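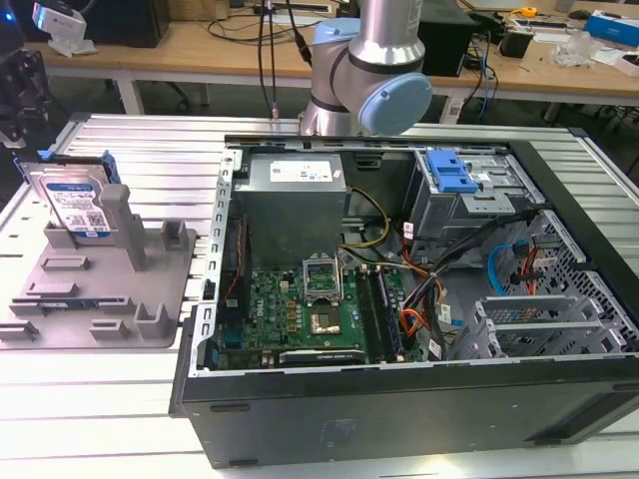
2 min read

Search this site Search

Posted 22nd May by the Lulari workshop
Print this page | E-mail to a friend

Come and take computers apart with us

I run the bench side of Lulari, a small repair and reuse workshop on the Tarham estate, and I'm after people who'd like to spend their evenings up to the elbows in old desktop towers. You know the sort – big black case, side panel off, yellow and black power wires across the middle and a drive cage with a bright blue latch that you'll either love or swear at.

We've got a lot of them. Hota, the office clearance firm, have passed us 410 machines and there are more promised. Every one has to be opened, checked, stripped or rebuilt, and written up. Last year we got through 400 in total, so you can see my problem!

What you'd be doing

Mostly it's patient, fiddly work. You lay the tower on its side, have a good look, and write down what's in it before you touch anything. Hard drives come out first and stand upright in a tray with their labels showing (please don't stack them, I will come over and unstack them). Then memory, then any expansion cards, then the processor if it's worth keeping. Once a socket is empty, with the bracket up, keep your fingers and your tea well away from it.

Good parts get a sticker and go on the shelf. We've 1000 stickers printed, which felt like plenty when I ordered them. Cables get sorted by type, and I'm a bit fussy about that – a blue SATA lead in the power cable box makes me sad for the rest of the evening.

Who I'm looking for

You don't need to have worked with computers. I'd love a couple of people who have, but a steady hand and a willingness to ask are fine. If you knit, mend clocks or build model railways you'll probably be better at this than I am. You need to be over 18 and happy sitting or standing at a bench for two hours with a break in the middle.

It's unpaid, I should say that plainly, but we cover bus fares and there's always something to eat, usually from the El Ouafi bakery downstairs. After your first ten evenings you can build a machine from the reuse shelf and take it home. Mine's been running since January with only one odd noise.

How to join in

Fill in the short form at the Lulari front desk or ring and ask for extension 3131. Tell me which evenings suit you and whether you'd like to strip machines, rebuild them or do the labelling. If you want to come and watch for an evening before you decide, do! Bring reading glasses if you use them, the print on some of those cards is very faint. Long sleeves need to roll up, and tools are all here.

Print this page | E-mail to a friend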